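# Fomasent N2 benchtop nanoparticle sizer: notes after one semester

We bought the Fomasent N2 to replace a sizing instrument that had been out of service more often than in. Our group makes silver and gold nanoparticles in water, mostly with plant extracts as the reducing agent, and we check nearly every batch for size before anything else happens to it. I've run most of the samples on the new unit, so the review fell to me.

**Price and what comes with it.** We paid $3,390 through Clellen, the reseller, with the basic software license included. The box held the instrument, a power supply, a USB cable, a pack of plastic cuvettes and a printed quick-start sheet. The full manual is a download. A glass cuvette is extra, and you'll want one if you ever measure in anything other than water.

**Setup.** Plug in, install the driver, restart, run the latex standard. The first standard came out inside the range on its certificate. The driver would not install on our older lab computer, and support asked us to use a newer one. It's now on a laptop that belongs to the teaching lab, so we have to book it.

**Sample handling.** The lid closes with a firm click and keeps room light out well enough that I see no difference between measuring by the window and measuring in the back corner. The cuvette holder is a little loose. If you always put the cuvette in with the mark facing the same way, repeat readings agree better. I write the mark on with a fine marker before filling.
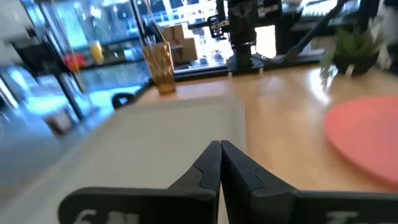
Dust is still the main source of bad readings. One speck in a dilute gold sample gives a second peak out in the micron range, and the software will report it without comment. Filter your water, rinse the cuvette three times, and let the sample sit a few minutes before you start. The old instrument rejected noisy runs by itself. On this one you have to look at the raw trace and throw them out by hand.

**Results.** Over the semester I logged 586 measurements. For citrate gold, the N2 and our electron microscope images ranked the batches in the same order, with the N2 reading larger, as expected for a method that sees the coating and the water layer too. One batch of silver came out at 26 nm on the first day and had grown clearly by the end of the week, and the N2 followed the change well.

Mixed samples are where it struggles. Malte Dreßler, who works on polymer-coated particles down the hall, gave me a blend of two sizes and the software merged them into one broad peak. He got the same result on his own. If your samples have more than one population, I would look at a different method.

**Software.** It does the job. Export to CSV works, the report template is ugly, and the batch naming field cuts off long names with no warning. I lost the last part of the sample codes from a whole afternoon in September that way. An update since then has made the field longer - it still doesn't warn you.

**Support.** Clellen answered email the next day, most of the time. The lamp shutter stuck once and they sent a replacement part with instructions. It took 20 minutes with a small screwdriver.

**Other options.** We also had a quote for the Nasrallah benchtop model. It does reject bad runs automatically and has temperature control, which the N2 lacks. The yearly service plan alone was $1,624, and we couldn't cover that from a teaching budget. The Lisoncombe unit was cheaper but had no data export that I could find.

**Would I buy it again?** For single-size particles in water, yes. For polymers that change with temperature, no. Rating: 4 out of 5, and it would lose another point if the driver problem had happened on our only computer.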